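Flovmont Community Rooms: the kitchenette corner, as it stands

The Lulness newsletter told us in September that the rooms had been "refreshed". I went through with the list of promised works in one hand, and I can't say I came away persuaded. Of the 13 items on it, 4 concern the drinking water. My notes run to a couple of lines each, and readers can make up their own minds.

The list says the old urn would go and a proper bottled cooler would take its place. Fair enough, a cooler there is. Whether it needed a working group is another matter.

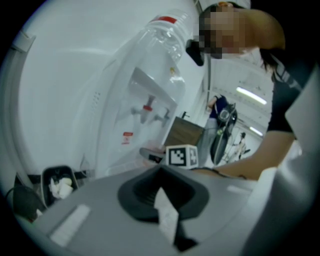
WATER AND WASTE

White dispenser, bottle upside down on top, one tap with a red cap and another in grey and white. The red and white warning sticker is under the taps, and it's small. I'd have gone bigger, given who uses these rooms on a school holiday morning.

The black bin sits right beside the base and is full of scrunched-up tissues. The newsletter calls this corner a "hydration point". I'd call it a cooler and a bin.

STILL ON THE LIST

A drip tray mat, a cup holder and a second bin with a lid. Ernska quoted $79 for the lot, McKinnon wouldn't quote without a site visit, and I've heard "next month" 2 times now.

The colour chart for the cupboard doors is also missing. I asked at the front desk and was told it was being finalised, the same word they used for the car park lines.

More photos when there's something to photograph. Corrections to the usual address, preferably with a receipt attached.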